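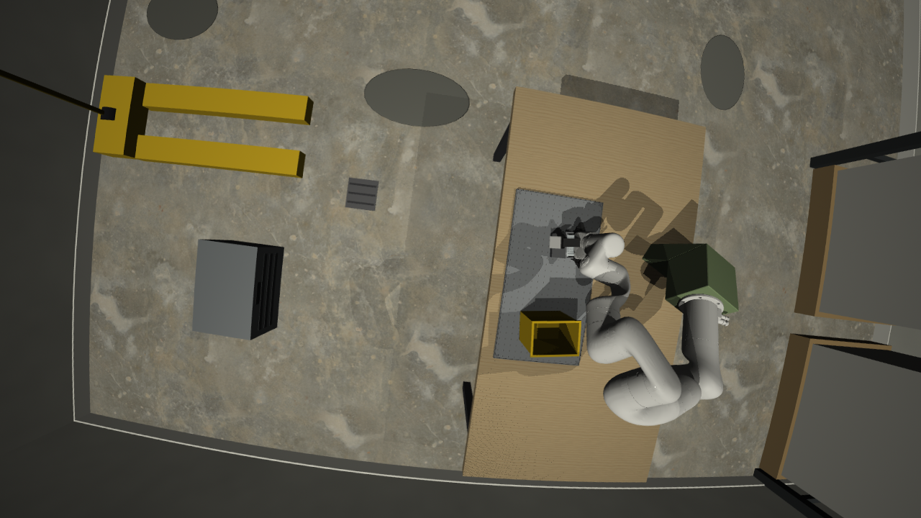

By the Misteck Neighborhood Desk | Posted 2025-09-23 | 4 min read

Home News Events Classifieds Weather Contact

Well, the Vurkum Street library is finally getting its evening hours back, and I for one am thrilled! Starting next week the doors stay open until nine, four nights a week. If you've ever sprinted up those steps at two minutes to closing with an overdue cookbook under your arm (guilty), you know what this means.

The late hours went away in January, when the old boiler quit and the repair bill ate most of the staffing money. I wrote about it then and got more mail than I've ever gotten on anything, including the parking meters. People missed the reading room the most. It's the only place downtown where you can sit after supper without buying something, and a lot of night-class students from the Rahman Building were using it between bus rides.

The money this time comes from the city's regular budget, plus a gift from Clurkano, the flooring company out by the rail yard. The city wouldn't tell me how big the gift was. I asked twice. 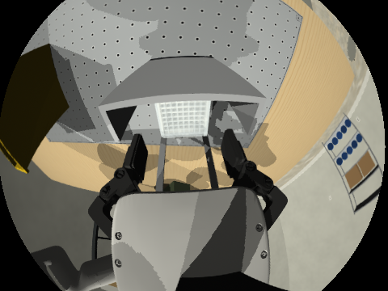
I stopped in yesterday to see how things were going, and the front desk had already put out a sign-up sheet for the evening book club. It had roughly 50 names on it, which is a lot of folding chairs. They may split it into two groups, one for mysteries and one for everything else. I signed up for mysteries and I'm not sorry.

A few things are still up in the air. The children's room will close at six like it does now, so the late hours are really for teens and grown-ups. The side door on the alley stays locked after dark, too, so come in the front. And the 115 bus still makes its last stop out front at 8:40, a good twenty minutes before the library closes. I called the transit office about that and they said they're "looking at it." I'll keep calling.

Oh, and the coffee cart is not coming back, at least for now. I know, I know. You can bring a drink if it has a lid, but keep it away from the computers and the local history shelves.

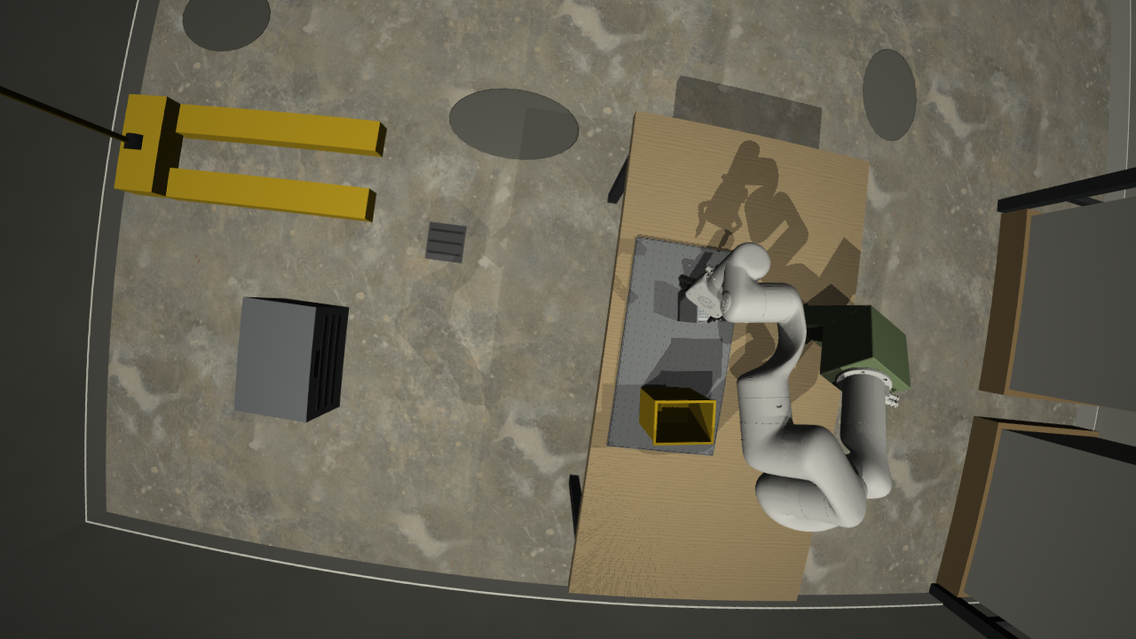
Before you go

Library cards that ran out while the evening hours were off can be renewed at the front desk for free through the end of the year. Bring something with your address on it. Holds can be picked up any time the building is open, late hours included.

Contact the desk | Copyright 2025 Misteck | Back to top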